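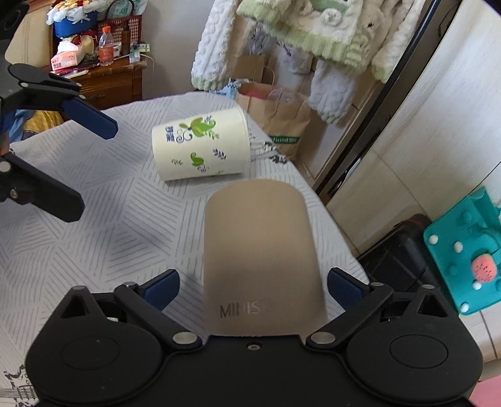
Clistau Institute of Technology | Department of Mechanical Engineering | Manipulation Group

Count the Demonstrations You Threw Away

Brittany Gauthier
August 16, 2023

Most papers on learning from hand-held grippers have a sentence near the start of the data section that goes something like "we collected N demonstrations of the task." I have written that sentence myself, and I have come to think it is the least informative one in the paper. I would like our group to stop writing it, and I'd like reviewers to stop accepting it from us.

For readers from other parts of the department, the method goes like this. A person holds a gripper in each hand, with a camera mounted on each one, and does the task directly. No robot is present. The camera video and the motion of the grippers are recorded, and a policy is trained on the result. Later the same kind of finger goes on a robot arm and the policy runs there. Collecting this way is quick and cheap compared with steering an arm by remote control, and you can do it wherever you can carry two grippers. I am in favor of it. What follows is a complaint about how we report it.

Our cup task is the one I know best. The person picks up paper cups lying on a covered table and stacks one inside another. Cups are good test objects. They are light, they roll, they dent if you squeeze too hard, and a tapered cup slides out of the fingers if you close on it at the wrong angle. You can buy more of them when they wear out. In July we finished a set for this task, and the number that went into the draft was 165.

The 165 were the demonstrations left after we had removed the ones we didn't like. We did not like the ones where the cup was dropped, which seems fair. We also did not like the ones where the tracking was lost, the ones where the person paused to think, the ones where the first grasp missed and the second one worked, and a fair number that one of us simply described as "messy" in the notes. The draft had nothing to say about any of these. When I asked how many there had been, we couldn't answer, as the files had been deleted at the end of each session to save disk space.

I think we lost two separate things there.

The first is the cost of the data. The argument for hand-held collection is that it is fast. If a group says it collected a set in an afternoon, and the set is what survived, then the reader needs to know what fraction survived. A method that keeps nine attempts out of ten is a very different method from one that keeps three. Both can end up with the same number in the table. Anyone trying to plan their own collection from our paper would have guessed wrong, and we would have been the cause.

The second is the content of the data. A person who misses a grasp and tries again is showing the policy what to do after a miss. The robot is going to miss. It will miss far more often than a person does, and when it does it will be looking at a cup that has rolled a little way off and is now pointing in some other direction. If every clip in the training set begins with a clean approach and ends with a clean release, the policy has never seen that view. We then watch the robot close its fingers on air, lift them, and carry nothing very carefully over to the other cup. We have all laughed at this in the lab. I don't think it is very funny anymore, considering how many examples of recovery we had in hand and deleted.

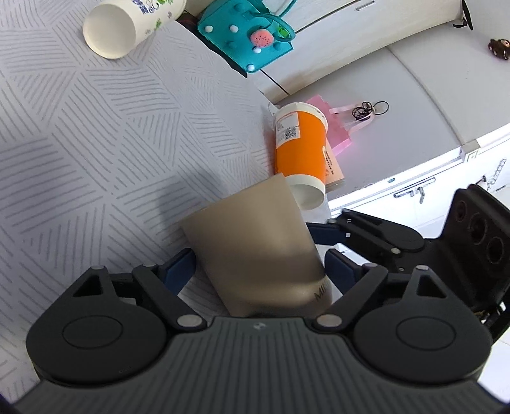 There is a reply to this that I take seriously. Grewal, which is the name our group gave to its older training pipeline, was fed unfiltered data for a while, and the results were poor. The policies hesitated. They hovered above the object and drifted, and the explanation everyone settled on was that they had learned hesitation from people who hesitated. Filtering fixed it. I was there and I agree that filtering helped. But we changed three things that month, including the length of the action sequence the policy predicts, and we never went back and tried the raw data with the new settings. "Filtering fixed it" is a piece of lab history. Nobody has tested it since, and it now decides what we keep.

I would also separate kinds of bad demonstration. Lost tracking is a fault in the recording. The gripper positions in that clip are wrong, and training on wrong positions will do harm. Throw those out of training by all means, and write down how many there were. A pause is a different matter. So is a missed grasp, and so is motion blur from someone moving the cup quickly. In those clips the record is accurate and the person did something we had not planned for. Putting all of them under one heading called "failed" hides a decision that the reader ought to be able to see.

Then there is the question of the table. Our instructions for collection used to say that the work area should be clear except for the task objects. People ignored this when they were recording at home or in a shared room, and I am glad they did. A bedspread with a busy print, a bag leaning at the back, a shelf full of bottles behind the work: all of it ends up in the camera view, and all of it is closer to what a robot in a home would be looking at than the bare gray bench in our lab. I have heard people in the group apologize for footage like that in a review meeting. I would like them to stop apologizing. I would much prefer to see the apology attached to the bare bench.

Clutter does make the results harder to read. When a policy fails on a cluttered table you can't tell right away whether the cause was the clutter, the cup, or the angle. My answer is to vary the background on purpose during evaluation, with the same cup in the same position, and report each condition on its own row. We did this once for the Kokel gripper fingers and it took two people most of a day. It was tedious. It was also the only table in that report that another group ever wrote to ask us about.

So what should the data section say? I would ask for five numbers. How many attempts were started. How many were completed by the person. How many were removed because the recording was faulty. How many were removed because someone judged the behavior to be bad, along with the rule they used. How many people did the collecting. The last one matters more than we admit. Two people stacking cups will do it two different ways, one pinching near the rim and the other grabbing the whole body, and a set recorded by one person will look beautifully consistent for reasons that have nothing to do with the hardware.

None of this is expensive. Attempts can be counted by the recorder, and the new version of Gerko, our logging tool, already gives every attempt a number when the person starts it, including attempts that are canceled. All that has to change is that the number stays in the log after the clip is gone. As for the clips, storage costs less than a person's time. A set of around 1,000 short attempts fits on a drive that any of us could put in a coat pocket, and I can't remember a session where disk space was the real limit. The limit was that people didn't want to look at their mistakes again.

I understand that. Watching yourself miss a paper cup four times in a row is unpleasant, and it is worse when someone else is sorting the files. I'd suggest that the person who did the recording should not be the person who sorts it, and that the sorting should be done from a written rule agreed on before the session. If the rule turns out to be bad, change it and sort everything again. You can only do this if you kept everything.

For the cup task we are going to record again from the beginning, keep all of it, and train twice, once with the retries in and once with them out. I have a guess about which policy will do better, and it should be clear by now what it is. If I am wrong, the paper will say so, and the counts will be printed next to it.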